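Inicio > Proyectos > Urnell > Informes de avance

Este sitio utiliza cookies propias y de terceros. Aceptar | Configurar

Informe de avance de septiembre: envasado de semillas y especias

Durante el periodo se trabajó en el paso del producto a granel a envase individual. De la partida Losen se han recibido 108 tarros transparentes de boca ancha con rosca, que sustituyen a las bolsas del año pasado. El gasto en envases asciende a 1394 euros, dentro de lo previsto.
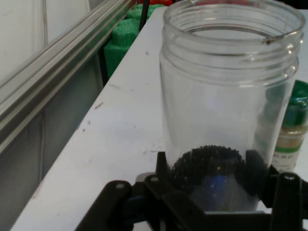

El pedido de tapas llegó más tarde y obligó a retrasar el etiquetado 18 días. Las especias molidas siguen en frascos pequeños de tapa verde, con etiqueta propia. El grano oscuro se vierte primero en un cuenco y de ahí se pasa al tarro. Es la parte más lenta y la que más merma produce: queda grano esparcido por la mesa, que ahora se descarta.

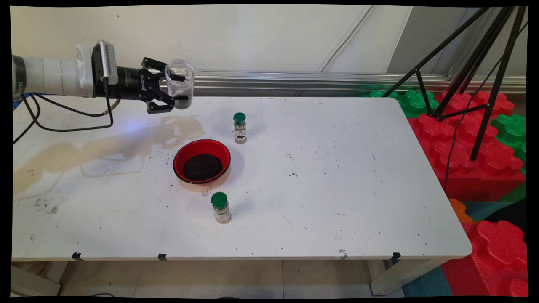

Andor Gál pide que la mesa se limpie entre un producto y otro y que la merma se pese antes de tirarla, para poder incluirla en el próximo informe. Se acepta; hará falta una balanza.

Queda pendiente la compra de embudos, presupuestada en 800 euros junto con la balanza.

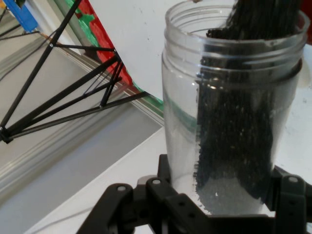
Grano oscuro en tarro transparente de boca roscada.

Informes relacionados
Ekside: almacén y conservación
Maurya: compra de materia prima
Urnell: memoria del primer semestre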